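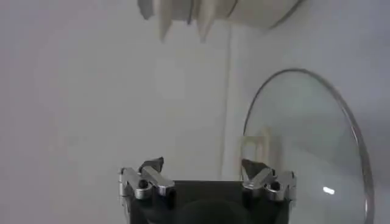
Home | Contents | Chapters | Glossary | Index

Chapter 17
Reading a River

17.1 Water on the move

Rain that falls on a hillside has three ways to go. Part of it returns to the air, part sinks into the ground, and the rest runs downhill over the surface. The water that runs off gathers first in small grooves called rills, then in gullies, then in streams that hold water for most of the year. All the land that feeds a single river is its drainage basin. The high ground between one basin and the next is a divide.

The Utley River drains a basin of 500 square miles. It will be used throughout this chapter because it is short enough to study from end to end and because its upper, middle and lower parts differ so clearly. Its largest tributary, Celis Creek, joins it just below the town of Rugemalira.

In its upper part the Utley is steep and narrow. The bed is made of boulders and coarse gravel, and the valley sides come down almost to the water. Most of the river's energy goes into cutting downward. In the middle part the slope eases and the river begins to swing from side to side. Water moves fastest along the outside of each bend and wears away the bank there. It moves slowly along the inside, where sand and gravel settle to form a point bar. A bend that grows in this way is called a meander.

The lower river crosses a wide flood plain of silt and clay. People often assume that the water here must be slower than it is in the hills. Measurements usually show otherwise - the channel is deeper and smoother, less energy is lost to friction, and the average speed may be as high as it is upstream or higher.

17.2 Discharge

Discharge is the volume of water that passes a point in one second. To find it, multiply the area of the channel's cross section by the average speed of the water. At the Celis Creek bridge in May, the cross section measured 19 square feet and the average speed was 2 feet per second. The discharge was therefore 38 cubic feet per second.

Terms to learn: drainage basin, divide, tributary, meander, point bar, discharge.

We use cookies to remember your place in the book. Accept | Settings

Comments

Hadi Sleiman
Is the speed in 17.2 taken at the surface? Our class used a float and got a higher number than the worked one.

Abla Yammine
Hadi, it says average speed. A float gives you surface speed, so you have to multiply by a correction factor. We used 0.85.

Hadi Sleiman
Thanks, that brings it much closer.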